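Dishwasher leaves grit on the top rack and stops partway through the long cycle

Opened by: Yanti Mandagi
Handled by: Ebere Onuoha, Godivard Home Help
Status: Closed

Yanti Mandagi wrote:

Hello, and thank you in advance to whoever picks this up. I have a Zinico dishwasher, the full-width one with the cutlery tray at the top, and it came with the house when we moved in, so I'm afraid I can't tell you how old it is or who put it in. For most of our time here it has been a perfectly good machine. Since the start of October, though, the glasses on the top rack have been coming out with a fine sandy grit in the bottom, and the mugs are worse because of that little dip they have underneath. The bottom rack is fine. Plates, pans, the big salad bowl, all fine.

The second thing, and I don't know whether the two are related, is that the long cycle sometimes stops. It gets most of the way along, the light for the wash goes out, and then it just sits there with warm water in the bottom and the display showing 14. I looked for 14 in the booklet and the booklet only goes up to 12. If I hold the start button down it drains and I can begin again, but that makes for a very long evening.

What I have tried so far: a cup of white vinegar in an empty hot wash, a different brand of tablet, and taking out the filter and rinsing it under the tap. The filter did have a few lemon seeds in it, which I confess were mine.

Ebere Onuoha wrote:

Hi Yanti, thanks so much for such a thorough note, it saves us both a lot of back and forth. Don't worry about the lemon seeds, I've pulled far stranger things out of my own.

Grit on the top rack with a clean bottom rack nearly always comes down to the upper spray arm or the pipe that feeds it. The water has to climb up the back of the machine to get there, and if the arm is partly blocked there isn't enough force left to rinse anything away. The grit gets carried up and then simply settles. Could you do the following when you have a quiet half hour?

Pull the top rack all the way out and look at the arm underneath it. It should spin freely with one finger. Turn the round nut in the middle counterclockwise and the arm will drop into your hand. Hold it up to a window and look through each of the little holes. Run water in through the middle and see whether it comes out of all of them. A wooden toothpick is good for clearing them; please don't use a metal pin, as the holes widen very easily.

On the 14, your booklet is an early printing and the list was extended later on. It means the machine asked for hot water and didn't reach the temperature in the time allowed. It can be the heater, but it can just as easily be poor flow, so let's do the arm first and see what's left over.

Yanti Mandagi wrote:

Hello Ebere, I did as you said, and I'm almost embarrassed to report what I found. Of all the holes along the arm, only the ones near the middle were letting water through properly. The ends were packed with something pale and crumbly that came out in little plugs. My husband thinks it's scale, and I think it's a mixture of scale and eggshell (we eat a great many boiled eggs in this house). The arm rattled when I shook it, too, so I soaked it in warm vinegar overnight and shook it again in the morning, and a surprising amount more came out. It doesn't rattle now.

I put it back and ran the short wash with six glasses and they were lovely! Then I ran the long one after supper and it stopped again with the same 14. So half a victory, I suppose.

Garba Igwe wrote:

Hi both, jumping in from the parts desk while Ebere is at lunch. Yanti, what do you have the water softener set to, and when did you last put salt in? If the salt has been low for a while you'll get scale on the heater as well as in the arm, and a scaled heater is slow. Also, is the machine connected to the hot supply or the cold? Have a look under the sink, it should be labeled at the valve or you can feel the pipe while it fills.

Yanti Mandagi wrote:

Hello Garba, nice to meet you. The softener was on the lowest setting, and as for the salt, I have to own up that I thought the tablets took care of that. The salt compartment had nothing in it but water. I've now put in a whole bag and set the dial to the middle, which is what the water company's leaflet suggests for our street. It's on the cold supply. The valve was only open about 80 percent of the way, by the look of the handle, so I've opened that fully as well.

Ebere Onuoha wrote:

Back again, and good thinking on the salt, Garba. Yanti, you've done more in two evenings than most people do before calling out an engineer. Here's what I'd like next, in this order.

Run one empty wash on the hottest setting with a proper dishwasher descaler. Vinegar is fine for the arm out on the counter, but it's weak once it's diluted in a whole machine full of water and it isn't very kind to the seals. We stock the Dauda powder, and one packet is 200 grams. Use all of it, straight into the bottom, no tablet. Then wipe around the door seal, and let the machine sit open until it's dry.
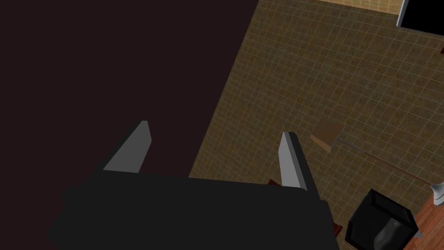
After that, run the long cycle with an ordinary load and let me know how far it gets. If the 14 comes back, switch the machine off at the wall for ten minutes and try the same cycle a second time before you write. The control board holds on to a fault for one run, and I'd hate for you to buy a heater on the strength of an old message.

Yanti Mandagi wrote:

Hello Ebere. The descaling wash ran right to the end and the inside of the door is a color I had forgotten it was. I left everything open overnight, with a chair in front so no one would walk into it in the dark. The long cycle with a normal load finished with no number on the display at all. I stayed up for it like a person waiting for a train. I've since run it once more, with the egg pan in, and that finished too. The mugs are clean right down into the dip.

One small question while I have you. The upper arm seems to sit a touch lower than it used to, and if I put the tall Jerkness tumblers on the bottom rack it taps against them as it goes around. Have I put it back wrong?

Ebere Onuoha wrote:

Oh, I'm so pleased! And it's an easy one to finish on. The nut has probably caught on the first thread only. Take it off, press the arm up firmly until you feel it seat, and then turn the nut clockwise until it clicks. There should be no wobble at all. If it still taps, the top rack has a lever on each side that raises it one notch, and both sides need to be on the same notch or the rack tips and the arm tips with it.

For looking after it from here: rinse the filter every couple of weeks, check the salt once a month, and take the arm off for a shake and a rinse a few times a year. With the number of eggs you mention, I might lean toward more often.

Yanti Mandagi wrote:

It clicked! I hadn't heard it click the first time, and I remember thinking it felt a bit loose and then talking myself out of it. No tapping now, tumblers and all. Please thank Garba for me as well, and do close this whenever it suits you.

Ebere Onuoha wrote:

Will do, and thank you for being such good company through it. I'm closing this now. If the 14 ever shows up again, reply here and the ticket will reopen with all of our notes attached, so you won't need to start over.

Recent tickets
Washer drum bangs on the spin only when half full (Quentin Hoarau)
Zinico dishwasher: door drops open too fast
Which salt for the softener, coarse or tablets?
Fridge light stays on after closing (Daniyal Shaikh)
Dishwasher smells after 2 weeks away
Dauda descaler left a white film on the steel
Can the cutlery tray be removed for good?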